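The folding room

At Plenov's laundry in Drallthorpe, the towels still go through fast and by hand. The robots are learning. The people teaching them would like to know what happens afterwards.

By half past six in the morning the first cages are in from the hotels and the noise is already such that people talk with their eyebrows. Plenov washes for hotels, two leisure centres, a chain of gyms and most of the restaurants along the estuary. The building was a bottling plant once, and the floor still slopes towards drains that serve no purpose now except to catch the wheels of trolleys.

Most of what goes on here was automated years ago. The washers load from a belt. The dryers tip themselves out. Sheets go through an ironer the length of a bus and come out the far end pressed and folded in four, and have done since before half the present staff arrived. What has resisted every sales rep who has come up the stairs is the small stuff: hand towels, napkins, aprons, bibs, the odd tabard. It comes out of the dryer in a knot. Somebody has to find a corner, find another corner, give it a shake and make it square.

Sidra Minhas has been finding corners for a long time. She runs the folding room on the early shift, and she was asked last November whether she would mind giving a few hours a week to Hakia, a young company that makes software for robot arms and wanted a working laundry to try it in. She said she did mind, a bit, and what were they paying. They settled on an extra allowance and a stool.

"They kept telling me it was an opportunity," she says. "I said an opportunity for who? They wrote that down, I noticed."

The teaching is simple to explain and dull to do. Sidra, or one of the other three trained for it, sits at a pair of handles and moves them, and a pair of arms on a table moves the same way. She picks up a cloth, spreads it, folds it, puts it on the pile. Then she does it again. Each go is recorded, and the recordings are fed to the software, which is supposed to work out from them what folding is. Hakia likes each person to finish 24 good folds in a session. A bad one is thrown out. The definition of a bad one has changed several times, usually without the folders being told until the week after.

By hand, Sidra folds a napkin in the time it takes to say so. With the handles it is like working in oven gloves. "You can't feel it," she says. "With your fingers you know you've got one layer or two. With that you're guessing until it lifts." She has got quicker, and there is some pride in it, which she admits to only when pushed. She also has a stiff shoulder she did not have last autumn. She reported it. The stool was swapped for a chair with arms.

What the company says it is buying

Plenov's management does not talk about replacing anyone. The phrase on the poster by the time clock is "freeing our people for better work", and I asked three different managers what the better work was. One said quality checking. One said customer liaison, which in a building with no customers in it took some picturing. The third, to her credit, said she did not know yet.

It is true that the folding room is hard to staff. Agency workers come for a week and leave with sore wrists. The pay is a little over the minimum and the heat in August is dreadful. If a machine could take the bibs and aprons, I doubt many tears would be shed over the bibs and aprons. But the folding room is also where the firm puts people whose backs have gone from lifting in the wash house, and people coming back part-time after having a baby. It is the one part of the building where you can sit down. Take that away and the question of where those people go is a real one, and it does not appear in any of the slides I was shown.

There are 200 people on the site across the shifts. The business case I was allowed to read, with some of the numbers blacked out, assumed a saving of four posts in the folding room in the first full year. Further on, the same document promised no loss of posts. When I pointed this out I was told the two statements were "about different things".

What the arms can do

I spent most of a morning by the trial bench, and I would like to be fair to it. The arms do fold. Given a flat cloth of a size they know, laid more or less where they expect it, they will fold it in half and in half again and leave something you would not be ashamed to put on a table in a decent pub. They do it slowly. I found myself leaning, the way you lean when somebody else is parking your car.

Knotted cloths are another matter. The software's best run on those so far, according to Hakia, is up to 422 folds in a day, and that was with an engineer standing by to untangle whatever had gone wrong. The company was reluctant to say how many times she had stepped in. A good folder on the early shift would pass that figure well before her first break, with the radio on.

Colour causes trouble too, or did. Hakia's engineers first trained on white cloths against a white bench, and had to go back and start mixing in brighter ones. The restaurants helped here without meaning to, since one of them likes its table linen the colour of a traffic cone. 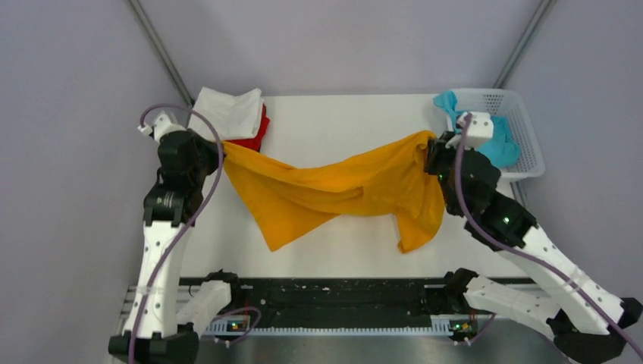
Who owns a fold?

Midway through the trial, a question came up at the shift meeting that Hakia had clearly not expected. One of the folders wanted to know what happened to the recordings. If her way of shaking out an apron ended up in a machine in some other laundry, did she get anything for it?

The answer, when it came a fortnight later on a single sheet of paper, was no. The recordings belong to Hakia. Plenov gets a discount if it buys the finished system. The folders get their allowance for the hours they put in, and the allowance stops when the teaching stops. I cannot find anything unlawful in this. It is also hard to think of another trade where you could be asked to hand over what you know, thousands of times, in a form that can be copied for nothing, and be paid for it by the hour.

Sidra takes a drier view. "They've got my bad habits as well," she says. "I always go left corner first because I had a bad thumb once. So now there'll be robots all over the place going left corner first."

The union rep has asked for a written agreement covering three points: that nobody in the folding room loses hours during the trial, that teaching shifts are voluntary, and that any moves to other work come with the same pay. Management has agreed to the first two. The third is "under discussion", and has been under discussion for long enough that the rep has stopped putting it on the agenda in capital letters.

Down the road at Beddoe

It is worth driving twenty minutes inland to see how this can go. Beddoe, a smaller laundry that does mostly care homes, bought a folding machine from a different supplier a few years back. This one had no arms and no learning in it, only rollers and air jets, and it does large bath towels very well. It was meant to do everything.

The manager there showed me round it with the weary affection people have for a dog that bites. It runs most mornings. Two people feed it, and a third takes off what it has mangled and does it again. Before the machine, four people did the whole job. So there is a saving, of one person, and against it there is the lease, the service contract and a part-time fitter. The person who went was the quickest of the four. She could see how the work was going to be and did not fancy spending her days feeding a slot.

That last part is what stays with me, because it is the sort of change that never shows in a business case. The work at Beddoe is no lighter than it was. It is more even, and lonelier. The four used to stand round a table facing one another. Now the three stand in a line, facing a machine, and whoever is at the far end cannot hear the other two.

Plenov says its bench is nothing like Beddoe's machine, and in a technical sense that is right. The arms could in principle be shown a new item in an afternoon. They need no fitting out and could be wheeled away if they failed. I would add that I have heard "in principle" in that building more often than I have heard the fire alarm, and they test the fire alarm a lot.

The trial has been extended until spring. Hakia wants more recordings of aprons, which have strings, and the strings are a nightmare. Sidra has agreed to do another block of sessions on the condition that she sees the results each week, on paper, including the ones thrown out. She got that in writing. She keeps it in her locker with her spare glasses.

At ten the radio went up a notch and the room stopped for tea. The engineer stayed at the bench with a laptop on her knees. Sidra took her a cup, looked at the cloth on top of the pile, and refolded it on her way past.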